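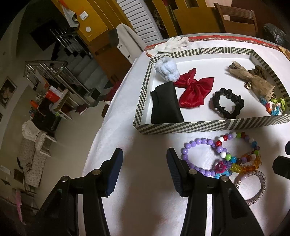
What we were trying to do

My half of the Skullell project was the rulebook. Nelly Ticona had the fun part (the training code, the plots, the late nights with the server) and I had the part where you decide what a person holding two grippers is and isn't allowed to do while recording. I'll admit I grumbled when we split it up. By April I was the one boring everybody at lunch with it, so I guess it grew on me!

The task itself is simple to say. There's a striped tray on a table with a white cloth on it, there are hair things and bracelets in the tray and next to it, and a person moves them in and out with a pair of hand-held grippers. Later a robot arm is supposed to learn from the recordings. We picked scrunchies and beads on purpose. They squash, they roll, they tangle, and a block of wood does none of that.

Why we needed rules at all

Our first batch of clips had no rules, just "tidy up the tray," and it was a mess. One person nudged things along the cloth with the outside of a finger. Another picked up two bracelets together when they were hooked on each other and called it one pick. I did a thing where I'd hover over the red bow for ages making up my mind. All of that is normal for people, but the robot has no idea which bits you meant.

I went looking for a standard we could just borrow. The safety standards for robots are mostly about robots that move by themselves near people, and ours is a tool in somebody's hand, so a lot of it didn't fit. What I did take from that reading was the habit of writing down the hazard first and the rule second. So our sheet has two columns, and if I couldn't fill in the left one, the rule got thrown out. (Goodbye, rule about sleeves.)

The sheet, version 2

These are the rules as they stood when we stopped changing them. Sánchez, the lab down the hall at Bumilbridge, went through them with a red pen and they're a lot shorter now.

Before you record: check that the finger pads are clean and the screws are snug. Lay the cloth flat where you'll be working. Put the tray where both grippers can reach it without you leaning.

Setting out: put soft things and beaded things in different spots each time. Overlaps are fine and we want some, but don't knot anything on purpose.

One clip, one goal. Say it out loud before you start, like "bow into the tray."

Keep it under 30 seconds. If you're not done, stop and start a new clip.

Grip with the pads only. No scooping, and no pushing with the side of a finger unless pushing is the goal you said.

The second gripper is either helping or parked. If it's parked, hold it off to one side and keep it still.

If you drop something, keep going if it's on the table. If it's on the floor, end the clip and mark it.

Never fix anything with your bare hand in the middle of a clip. This is the one people broke the most, me included.

People and rooms

We recorded in a home and not in the lab, and that needed its own set of rules. A wide lens picks up a ton of stuff you forget is there: pictures on the wall, a desk, bags on chairs. So the home rules say you ask whoever lives there, in writing, and you tell them the whole room may be visible and not just the table. They can ask for a clip to be deleted and we do it the same day. Faces get blurred, and so does any paper you could read. We also agreed not to rearrange people's furniture to make it look nicer. A real room is kind of the point.

How the grip rule works out

The pad rule sounds fussy until you try it on something squashy. With a scrunchie you can close the fingers a little off center and still come away with it, and the clip looks fine when you play it back fast. Slow it down and you see the fabric pinched by a corner. We ended up asking people to come down from above, wait a beat, and then close. 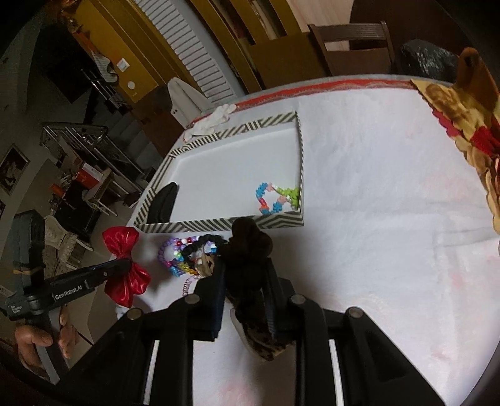

Closing on a scrunchie with a leopard-print section, second gripper off to the left.

Checking the clips

Every clip got looked at by a person who hadn't recorded it. We used Rekatero for this, a little web form Nelly put together, with a yes or no for each rule and a box for comments. The comments were way more useful than the yeses! Somebody wrote "which bracelet did you want??" over and over, and that's where the say-it-out-loud rule came from.

We recorded 1881 clips and kept 1821. Most of the ones we lost were bare-hand fixes. A few were long ones where the goal changed halfway, and I would've liked to save those by cutting them up, but Nelly thought that was cheating on the one-goal rule and I couldn't come up with a good comeback.

What I'd change

The parked gripper rule is still too vague. "Off to one side" means something different to every person, and in a lot of clips it's resting near the bracelets where it could easily bump one. I'd put tape on the table edge next time.

I'd also write the home consent form before the recording rules. We did it the other way around and had to go back and ask again about clips we already had, and that was awkward for everybody.

The last thing is practice time. We gave people a quick demo and then hit record. Next time I'd let them mess around with the beads first and throw all of that away, then start with the sheet taped up where they can see it.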